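Stitch pads drying out between practice sessions

Posted by Jade Paquette

I'm on a vet nursing course and practise suturing at home on Monday evenings. My Grivwood pad goes stiff after nearly 10 uses. How do you store yours?

tomh_nakholm
Cling film, flat, in the fridge. Don't fold it.

Athumani
Depends on the type — silicone ones only need a wipe and some talc. For real tissue, keep cuts short and straight to begin with.
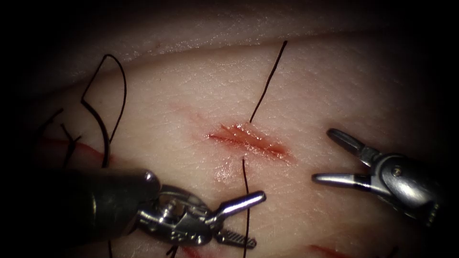

Related threads
Which needle holder for small hands?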